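How to do a simple hand and forearm self-massage

If you spend your days typing, knitting, gardening or gripping anything at all, your forearms are probably tighter than you think. I learned this routine from Birgit Petersen at one of her evening workshops in Pardale and I have done it nearly every day since! You can do it at a kitchen table, on the train, or in bed before the light goes out.

Leave it alone if you have a fresh injury, broken skin, a hot swollen joint or any numbness you haven't had looked at. Ask your GP or physio first in those cases.

What you need

A small towel, rolled up
A few drops of plain oil (sunflower is fine, I use almond)
A chair that lets both feet rest flat on the floor

Take off rings, watch and bracelets. Warm the oil between your palms and spread it from the wrist to the elbow on your left arm.

Step 1. Long strokes

Lay your left forearm on the rolled towel, palm up. Wrap your right hand over it just above the wrist and glide slowly towards the elbow, then come back with hardly any weight at all. Keep going until the arm feels warm. Turn it over and do the back as well. Most people rush this bit (me included, on a busy morning) and then wonder why the next part feels pokey.

Step 2. Thumb circles

Find the fleshy part of the forearm, a little below the elbow crease. Make small circles with your thumb and work your way down towards the wrist. When you meet a tender place, stay there for 2 slow breaths and ease off. The pressure should feel like a "good ache". If you are holding your breath or pulling a face, it's too much.
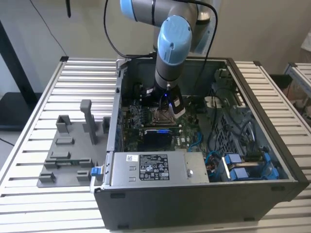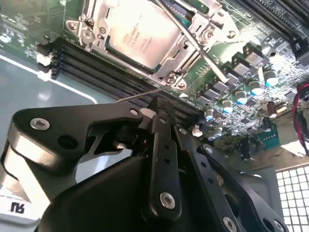
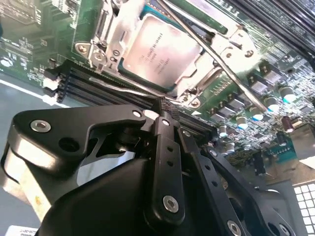

Step 3. The palm and fingers

Turn your palm up and press your right thumb into the pad at the base of your left thumb. Lots of us carry a surprising amount of tightness in there! Sweep outwards from the middle of the palm to the edges, then take each finger in turn, hold it at the base and draw gently along to the tip. Keep the grip soft. Think of the textured pad on the gripper's finger above those memory slots: it's the flat of the fingertip you want meeting the skin, and never the nail. Finish with a light squeeze on either side of each fingertip.

Step 4. Wrist release

Clasp your left wrist loosely and let the hand hang. Draw slow circles with it, first one way and then the other, as big as is comfortable. Shake the hand out and let it rest in your lap.

Now swap sides. Before you do, put both arms on the table and compare them. The first time I tried this my left arm felt a good inch longer than the right, and I laughed out loud.

How often?

Once a day is lovely. Heike Wendt, who taught the course with Birgit, likes it last thing at night with the lamp turned down. I prefer it mid-afternoon, with the kettle on.

Don't worry if one arm takes longer than the other. Wipe off any extra oil before you go back to your keyboard, and drink your tea while it's hot.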